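Soap dishes that drain properly, do they exist?

Started by windstead_mum

windstead_mum wrote:
Fed up with scraping grey goo out of the bottom of our soap dish every few days. I make my own bars (plain, no scent, on the soft side) and they turn to mush by July. Has anyone tried the Bundetti one? Is it the slots that matter or the soap?

KamranM wrote:
Soap, mostly. Leave your bars to cure longer. I've had the same flat china dish for years and never had goo. Don't spend money on it!

plisov_pete wrote:
Disagree with Kamran, sorry. Flat dishes are hopeless with anything homemade. Get something with ridges and a rim, and lift the insert out for a rinse now and then.

Mariann_B wrote:
With Pete on this one. Couple from my table:

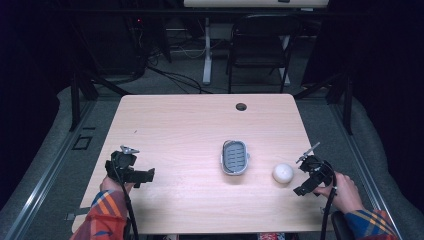
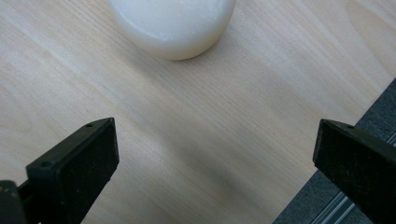 I've been rolling my leftover ends into balls for a while now, because a flat bar sits in its own puddle and a ball hardly touches anything (also they're nice to hold!). The trouble is they wander off if the dish is too shallow. An oval one like the grey dish in the first picture, with a raised rim and short rows of ridges on a darker insert, is the shape I'd go for. My old Nieto had one big hole in the middle and small bits just plugged it.

KamranM wrote:
Balls though? They'd be in the bath and under the cat within a minute. Nice table, mind.

Mariann_B wrote:
Ha, only if you have slippery hands, Kamran. Try one before you moan.

windstead_mum wrote:
Right, ridges and a rim it is, and I'll leave the next batch on the shelf a bit longer to keep Kamran happy. Does the insert go in the dishwasher or is that asking for trouble?

plisov_pete wrote:
I do mine by hand, old toothbrush and warm water.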